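Bring back the real mug

Saturday, 7:40 in the morning, line out the door at Okora, and every single person in it ordering to go. Including the ones who then sat down. I counted nothing, I just watched, annoyed, with my own paper cup in my hand. So yes, hypocrite. Noted.

My point anyway. The paper cup has eaten the coffee break. Used to be you went somewhere to drink a coffee. Now you carry one. It sits on the desk, on the workbench, on top of the printer, next to somebody's half a lunch, and it goes cold there under its lid and you drink it at eleven out of guilt.

I have nothing against the thing as a piece of design. It's pretty clever. Light, stacks well, the rolled rim is nice on the lip. Plain white ones are the best looking, I'll say that too, better than the ones with a slogan about mornings. But look at how it lives on a work table.

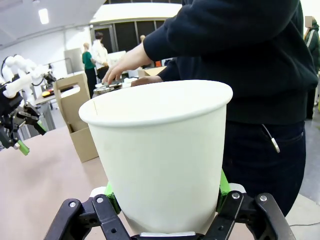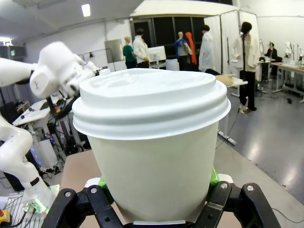 A mug has a home. That's the argument, really, the rest is detail. A mug goes back on a hook or in a cupboard and if it doesn't, someone gets cross with you. Denise Kershaw at my old office used to walk the floor at four with a tray, collecting, and she would say your name out loud if she found one growing something. Terrible. Effective. You can't do that with paper cups. They belong to whoever, and they pile up, and by Friday there's a little crowd of them by the window with an inch of brown in the bottom.

And the lid. The lid is the worst part and people defend it the hardest. It keeps the heat in, fine. It also keeps the smell in, and smell is half of coffee, so what you get is hot water with opinions through a slot. Take the lid off in the office! You are sitting down! You are not on a train.

I hear the other side. Washing up. Who does it, with what sponge, and have you seen the sponge. Toria, two doors down from us, tried mugs only back in January and gave up, they had 118 mugs to start and then they didn't. People take them home. People take them to meetings in other buildings and never come back, the mugs I mean. I don't have a good answer to the theft. Buy ugly ones maybe. Jirwood does a thick beige thing that no one has ever wanted to own and ours have all survived.

The cost stuff I'll leave alone mostly. Sisay, where I get mine weekdays, takes a bit off if you bring your own cup, and in all the time I've gone there I have seen 2 people do it. So it isn't money. It's habit, and it's the walking -- we like to be seen going somewhere with a cup. Looks busy. I like it too.

But ten minutes in a chair with something heavy and warm and a handle on it is a differnt thing altogether. You have to stop because you can't take it with you. Your hands are full in a good way. Somebody sits down across from you and says something about their kid or the parking, and then you both go back.

So, one mug each, name on the bottom in nail polish, wash it yourself before you go home. Keep a sleeve of paper cups in the cupboard for visitors and for people who realy are running for the bus. I'll start Monday. Mine's the beige one.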